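2025-07-24, Flastbridge bench, shoelace task

Left arm protective stop during the final pull, 40 seconds into the episode. Controller reported overcurrent on the gripper joint, then a position error on the wrist. Suqin Cai was on the leader arms and released as soon as the follower stopped tracking. No contact with anyone, no damage to the table.

Log shows the left gripper commanded fully closed while still 6 mm open. The lace was doubled between the fingertips, so the position loop kept pushing and current sat at the 80 percent limit for 2 seconds before the trip. The fault itself is correct behavior. The problem is that the right arm did not stop with it - it kept following its leader until Suqin let go.

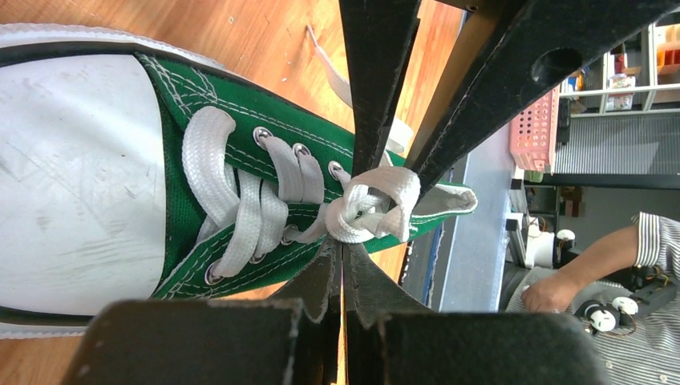 Why did the right arm keep moving after the left one faulted?

The fault flag is published per arm, and the supervisor node only subscribes to the left and right e-stop topics. A joint trip on one side never reaches the other.

Jianhua Cao is patching the supervisor so that any joint fault holds both arms. Until that is merged, no bimanual pulls without a second person at the e-stop. I have also lowered the gripper current limit on both sides and switched the close command to force mode.

Open: wrist position error is not explained by the grip. Check the cable strain relief on the left arm. Ask Ulla Haugen if the Fernevstead cell has logged the same code.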